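# Clodus 动物之家与 Sadis 社区诊所合作,推出老年犬猫“临时家庭”计划

**五月起接受报名,首批 26 个名额,医疗费用由项目承担** 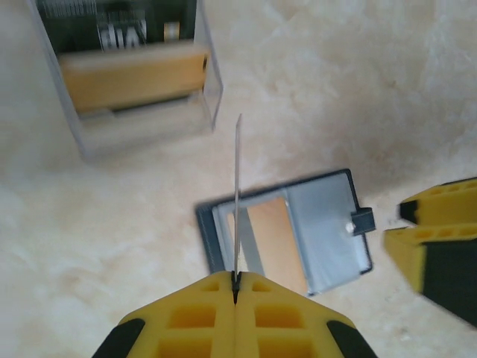

Clodus 动物之家今天宣布,与 Sadis 社区动物诊所共同开始一个新的计划,名字叫“慢慢住”。计划的对象是八岁以上的狗和猫。它们不需要马上找到永久的家,而是先到一个普通的家庭里面住一段时间,吃饭、睡觉、看病、被人抚摸,等身体和心情都稳定以后,再决定下一步。

这个计划由 Lã 羊毛制品工作室和 Volteck 公司提供资金和物品的支持。Lã 负责制作全部的垫子和毯子,Volteck 负责临时家庭使用的保温设备,以及冬天接送动物所需要的费用。

## 为什么是老年动物

在 Clodus,年轻的小狗通常很快就有人来看,有时候一个周末同一只小狗有好几个家庭申请。老年的动物情况不同。来参观的人会在它们的笼舍前面站一下,读一读卡片上写的年龄,然后走到下一间去。我们很理解这种心情,领养一只十一岁的狗,人要考虑药费,要考虑楼梯,也要考虑分别的那一天。

可是收容所的环境对老年动物并不合适。白天的叫声很大,地面比较硬,灯在固定的时间打开和关掉。有关节疼痛的狗夜里睡不好,肾脏不好的猫需要安静地喝水,而旁边的猫一叫,它就不肯从箱子里出来。我们的工作人员已经尽力,他们把最里面的房间留给老年动物,把收音机的声音调得很低。但是一个房间毕竟不能代替一个家。

“我在这里工作的时间越长,越觉得‘被领养’和‘没有被领养’这两种结果太少了,”Clodus 动物之家主任方美芳(Meifang Fang)说,“有的猫只需要一个有阳光的窗台,住三个月,它就会变成另外一只猫。我们希望给愿意帮忙、但是还不能承诺一辈子的人,也留一个位置。”

## 计划怎样进行

首批计划接受 26 个家庭。每个家庭照顾一只动物,时间最短为 4 个月。如果动物和家庭相处得很好,期满以后可以延长,也可以转为正式领养,正式领养不收手续费。

报名的家庭需要先参加一次说明会,然后由我们的工作人员到家里看一看环境。看环境并不是检查卫生,请大家不要紧张,也不用特别打扫。我们主要看的是:门窗能不能关好,地板滑不滑,家里有没有其他动物,以及老年动物要走多少台阶。住在没有电梯的四楼也可以报名,只是我们会建议您照顾猫,或者体重比较轻的小狗。

配对的时候,我们不让家庭从照片里面挑选。工作人员会先听您讲一天的生活,几点出门,几点回来,晚上喜欢看电视还是早早睡觉,再介绍一到两只我们认为合适的动物。您可以来和它见面,见面几次都可以。如果见了以后觉得不合适,请直接告诉我们,这不会影响您以后的申请。

动物到家的时候,会带着下面这些东西:

- 一张 Lã 制作的羊毛垫,外套可以拆下来洗
- 两个星期的粮食,和它在 Clodus 吃的是同一种
- 正在使用的药,以及一张写清楚时间和分量的表
- 一本记录本,前面几页由原来照顾它的工作人员填写
- 诊所的电话,白天和夜里的号码都有

记录本是我们比较重视的一件物品。前面几页写的是这只动物的习惯,例如它喜欢从左边还是从右边被摸,听到吸尘器会躲到哪里,吃药的时候要用什么东西包起来。后面的空白页请家庭接着写。写得长或者短没有关系,“今天吃完了”也是很有用的记录。

## 诊所的部分

Sadis 社区动物诊所负责计划中全部动物的健康。每一只动物在离开 Clodus 以前都要做完整的身体检查,包括血液、牙齿、心脏和关节。住进家庭以后,第一个月复查一次,以后按照医生的意见安排。检查费、药费和必要的手术费都由项目承担,家庭不需要先付钱再来报销。

诊所的兽医阿卜杜勒-拉赫曼·博滕(Abdul-Rahman Boateng)参加了计划的设计。他认为很多人对老年动物的担心,来自对疾病的不了解。

“老不是一种病,”博滕医生说,“一只十二岁的猫有甲状腺的问题,听起来很可怕,可是很多时候就是每天按时吃药,定期验血。我会坐下来和每个家庭把这些事情讲清楚,一直讲到他们晚上能安心睡觉。如果他们夜里两点钟打电话来问一个很小的问题,我也很高兴,请他们打。”

诊所还为这个计划准备了 5 次公开的课程,内容包括喂药的方法、关节的按摩、老年猫的饮食、牙齿的护理,还有怎样面对动物生命最后的阶段。课程在诊所二楼的等候室举行,晚上七点开始,免费,没有参加计划的居民也欢迎来听。座位有限,请提前打电话。最后一次课程的内容比较沉重,我们会准备热茶,也会留出比较长的时间给大家说话。

## 正在等待的几位

目前 Clodus 有将近 5 成的住客已经超过八岁。在这里我们想先介绍几位,它们都已经完成了检查,可以在五月搬家。

**豆沙**,母,混种犬,十一岁,中等体型。豆沙原来的主人搬进了护理院,不能带着她。她会坐,会握手,也会在您打开冰箱的时候很安静地出现在您的背后。她的后腿有一点关节炎,每天散步两次,每次走得不要太远。她对孩子很有耐心,对别的狗没有兴趣,既不喜欢也不讨厌。

**先生**,公,灰色短毛猫,十三岁。先生有早期的肾脏病,吃处方粮,需要多喝水。他喜欢流动的水,所以我们给他用小的饮水器。第一个星期他可能一直躲在床底下,请您不要去拉他。把椅子放在旁边,自己看书就好。到了第二个星期,他一般会坐到您的脚上。

**芝麻和麻糬**,母,三花猫和黑猫,都是九岁。她们从小住在一起,分开的时候两个都不吃饭,所以必须一起到同一个家庭,这是“一家一只”规定里面的例外。芝麻话很多,麻糬几乎不说话。两只的身体都很健康,只是麻糬拔过几颗牙,要吃软的食物。

**船长**,公,小型犬,十岁,一只眼睛看不见。请从他看得见的右边走近他,先叫他的名字。船长不太适合有很小孩子的家庭,突然的动作会让他害怕。他跟熟悉的人在一起的时候非常温柔,坐车也很乖,适合白天有人在家的退休家庭。

## 合作伙伴的话

Lã 工作室为这次计划重新设计了垫子的厚度。第一个样品太软,体重大的狗躺下去以后站起来很困难,后来换了比较结实的填充,边缘也做低了,腿脚不方便的动物可以直接走上去。样品在 Clodus 的老年房间里试用过,猫把它抓坏了两处,工作室因此换了一种更密的外布。

Volteck 公司除了提供设备,也允许员工每个月用半天的工作时间来 Clodus 帮忙,例如开车送动物去复查,或者陪狗散步。对于没有车的家庭,这个帮助很重要,他们只要提前两天打电话,就可以安排接送。

## 怎样报名

报名表可以在 Clodus 动物之家的前台领取,也可以在 Sadis 诊所领取。填好以后交给任何一边都可以。申请人需要年满二十岁,租房的家庭请附上房东同意的文件。家里已经有动物的,请写明它们的年龄和接种疫苗的情况。

说明会从五月开始,每个月举行两次,上午十点一场,晚上七点一场。名额满了以后,我们会把后面的申请排进等候名单,有家庭结束照顾的时候,按照动物的需要依次联系。

不方便照顾动物的朋友,也可以用其他的方式参加。我们现在比较缺少的是处方粮、干净的旧毛巾和高度比较低的猫砂盆。旧毛巾请先洗过,有一点破没有关系。捐款可以指定用于“慢慢住”计划,前台会开收据给您。

## 关于 Clodus 动物之家

Clodus 动物之家是一个非营利的收容机构,接收被遗弃、走失,以及主人因为健康或者生活变化不能继续照顾的狗和猫。机构全年开放参观,参观时间为上午十点到下午五点,中午十二点到一点是动物休息的时间,请在大厅等候。

## 关于 Sadis 社区动物诊所

Sadis 社区动物诊所提供一般门诊、牙科和老年动物慢性病的长期照护,并与附近的收容机构合作,为等待领养的动物做检查和手术。

**媒体联络**

方美芳(Meifang Fang),Clodus 动物之家主任
采访和拍摄请提前联络。老年房间每次最多进两个人,拍摄时请不要使用闪光灯。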